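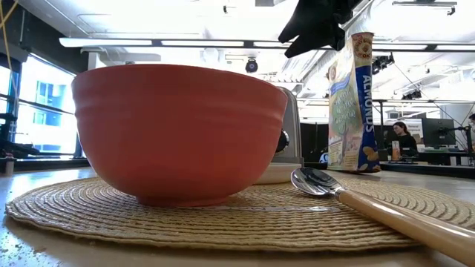

Filed under: Days Out, Gadgets

So I finally went to the open day at Flasow, the robotics lab that took over the second floor of the old Stougaard building. I've walked past it for ages on my way to the train and always wondered what was going on behind all those windows. Breakfast, apparently! The first table I came to was set with a round woven placemat, a big orange bowl, a spoon, a toaster and a box of Honey Bunches of Oats with almonds, and over the top of it all was this black robot gripper. I eat that cereal. It was like visiting my own kitchen, if my own kitchen had stage lights on the ceiling.

I'd signed up for the September afternoon slot, and there were 19 of us in the group, a good mix of parents with kids, a few students, and me with my tote bag and my notebook. They gave us stickers to wear and then pretty much let us wander. I liked that. I had pictured a rope and a lecture.

The project with the breakfast table is called Hitance, and what they want is a robot that can set out a simple meal and clear it away afterward. I asked the obvious question, which was why not just build a dishwasher with arms, and the woman at the table was very patient with me. Her answer was that a dishwasher gets to decide where everything goes, and a kitchen table doesn't work that way. People leave things wherever they leave them. The bowl is on one side today and on the other side tomorrow, the spoon is at some weird angle, the cereal box is a bit squashed at the top from being opened and closed.

We got to watch the demo twice. The first time, the gripper was supposed to pick up the spoon, and I honestly had no idea how hard a spoon is. It's thin, it lies flat, and the metal end is shiny enough that you can see the lights in it, which she said drives the cameras a little crazy. The gripper came down, thought about it (I know it doesn't think, but that's what it looked like), went back up, shifted over a bit and came down again by the handle. Got it! A little boy next to me yelled "YES" so loud that people at the desks turned around.

The second time it dropped the spoon on the placemat. Everybody went "ohhh" like it was a ballgame. She didn't seem bothered at all, just typed something into a laptop and reset the arm. I asked how often that happens and she said on a good day it gets the spoon 17 times out of 20, and the days before an open house are never good days.

What surprised me most was how slow the whole thing is. I had the videos in my head, the ones with robots doing backflips, and this was more like watching somebody park a very long car. But after a few minutes I got into the rhythm of it. You start rooting for it. You start leaning in the direction you want it to go, like bowling.

There were crumbs on the table, which made me feel better about my own house, and I asked if the robot was going to learn to wipe those up too. That's a separate project, named Sisano, and it's further down the road. There was a sponge on a tray at the back and a poster with a lot of arrows on it, and the guy in charge of that corner talked me through it for a good seven minutes. I followed maybe half. The part I did follow is that wiping is about how hard you press, and a camera can't tell you how hard you're pressing, so they need a different kind of sensor in the fingers. I tried wiping my own counter that night while paying attention to my hand and he's right, you do change the pressure all the time without noticing.

I did have one grumble – there was nowhere to sit. Two hours is a long time on a hard floor and I saw a couple of people give up and go stand by the windows. Also the signs were all at adult height and all in very small print, and half the visitors were under ten. The kids were asking the best questions, so let them read the signs! One girl wanted to know if the robot could tell which cereal it was holding or if it just knew "box." The answer was that right now it mostly knows "box." I thought about that one the whole way home.

If you want to go, they're planning another open day in the spring, and you sign up on a sheet at the front desk downstairs or through the Flasow mailing list. It's free, the elevator works, and the bakery across from the entrance stays open until six. Get the cardamom bun. Wear better shoes than I did.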